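The Gray Table, the White Tray and One Lemon: Pictures from a Tidy Little Setup

Hello again, and welcome back to the gallery! If you're new, I post pictures of ordinary things on ordinary tables, and then I ramble under them for much longer than a caption has any right to go. You can skip my talking and just scroll, I won't be hurt (my brother does this every single time and then asks me questions I already answered).

This batch is a small one, 2 pictures, and I know the last gallery was enormous by comparison. After that one I got a bunch of emails asking for fewer pictures and more about the things themselves, so I'm giving it a try. It's a tray, a lemon and a red bottle, on a gray tabletop. If you came for clutter, the garage shelf gallery from last spring is still up and it has enough clutter for everybody.

I've been on a bit of a tray kick this year. It started when I was getting the back room ready and every flat surface in there had turned into a parking lot — keys, mail, fruit, tape, half a pack of batteries. Osvaldo Greco, who I used to share a studio with in Nedport, came by, looked at it all and told me to go get a tray. Anything on the tray is put away and anything off the tray is still out. I thought it was the silliest thing I'd ever heard and then I bought 4 of them.

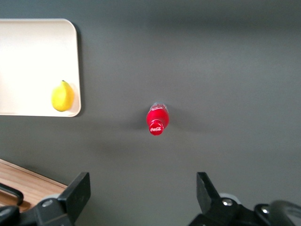

Nedport, March

The lemon has its place already, down near the corner of the tray, and the Coca-Cola bottle is lying out on the open table. I love how much gray there is between things. When I set a table up for pictures my first instinct is always to push everything together into a nice cozy bunch, and then I look at it later and it's just a pile. Give a lemon some room and it starts to look like somebody important!

And look at that yellow against the cream! There's a faint bit of green in the skin too, plus the tiny green nub of the stem. I'm picky about lemons (ask anyone who has stood behind me at the market, they have all been very patient). I like them a little pointy at the end, with some weight when you pick them up, and I don't mind a greenish one at all. They keep turning yellow in the bowl, or at least mine seem to, and a slightly green lemon smells wonderful when you scratch it with a fingernail.

A word about the tabletop, because I get more mail about tabletops than anything else on this site. Dark and matte is the way to go if you want bright things to stand out. I spent years with a shiny white kitchen table and everything I put on it looked like it was floating in milk. You also got the window, the ceiling light and usually my own forehead reflected in it. On a matte gray the red and the yellow do all the shouting and the table stays quiet. The light does fall off toward the far side, and I like that, it's softer than having everything lit the same from one end to the other.

Somebody wrote in to ask if you can get the same thing with a painted board, and yes, go for it. I did one myself with leftover paint from the hallway and it worked fine for months, right up until I set a hot mug on it. If you try this, use the flattest paint you can find, put on thin coats and let each one dry properly before the next. Mine took a whole weekend and the hallway got a second look out of it too. Don't bother with anything that says satin on the can.

The other thing people ask about is what kind of tray to buy. I don't have one favorite. The low ones with rounded corners are the easiest to wipe out, and I find I use them the most, around the house as well as for pictures. A tall rim looks handsome in the store but then you're reaching over a little wall every time you want your keys. I had one from Bustari with handles that stuck up so high I kept catching my sleeve on them, and it lives in the closet now with the extension cords. A Donati one I got secondhand was lovely but so small that it held a lemon and that was pretty much the whole party.

Size is really the thing to think about, more than color. Before you buy, take the biggest thing you plan to put down, lay it on its side on a sheet of newspaper and draw a box around it with a hand's width to spare. Take that paper with you to the store. I felt ridiculous carrying a folded newspaper through the housewares aisle, but I have not brought home a wrong tray since.

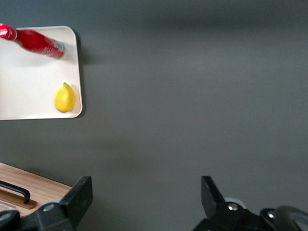 Bottle and lemon, both on the tray.

So there they are together, the bottle lying at a slant up near the top and the lemon lower down by the corner. This is my favorite of the two. The rest of the table is wide open, and I could look at a wide open table all day. I wish my desk looked like that for even 4 minutes in a row!

I do like the bottle lying on its side. Standing up, a bottle takes over everything and your eye goes straight to the label. Lying down it turns into a long red shape with those bright white streaks running along it, and you notice the curve a lot more. The slant helps too. If you line a bottle up perfectly square with the tray it starts to look like silverware. Tip it a little and it relaxes.

The shadows are worth a look if you're into that kind of thing (I am very into that kind of thing). There's a soft one under the bottle on the white of the tray, and then a narrow dark one running down the outside of the tray itself, on the gray. That little dark edge is what makes the tray look like a real thick object with a lip. I used to fuss with lamps trying to get rid of every shadow on the table and everything came out looking like a sticker. Now I leave them alone.

Red and yellow together could go wrong, I know. My sister says it always makes her think of mustard and ketchup. But with the pale tray behind them they sit pretty happily next to each other, and I don't think I'd swap either one out. I did think about a lime for a while. Maybe next time, with a green glass bottle, if I can find one that isn't dusty past saving.

If you want to play along at home, here's my usual way of doing it. Clear the whole table first, and I mean all of it, onto the floor if you have to. Wipe it with a barely damp cloth and then a dry one so you don't get streaks. Put the tray down off to one side, never in the middle, and leave it there. Then add your things one at a time and step back after each. I stop as soon as I get the itch to add a fourth thing, and I have never once regretted stopping.

Fruit rolls, by the way. Lemons less than oranges, but they do roll, and the low rim on a tray is the best fruit fence there is. For bottles I've had good luck with the ones that have a bit of shape to them. The perfectly smooth round ones will wander off the second you turn around.

A few answers from the mailbag while I have you. Yes, you can use the pictures in your classroom, just tell the kids where they came from. No, I don't sell prints. I tried it once through Statberg and the reds came out closer to brick, and I was so grumpy about it that I decided gallery pages were plenty for me. And to the person who asked how I get fingerprints off a glossy bottle, a soft eyeglass cloth and some breath will do it, no spray needed.

Oh, and the comments are open again! I had to close them for a while when they filled up with ads, 600 of them in one go, and clearing that out was no fun. Tell me what's on your table right now, the messier the better. I'm also taking suggestions for the next tray gallery, and eggs are in the lead so far, with old spoons right behind.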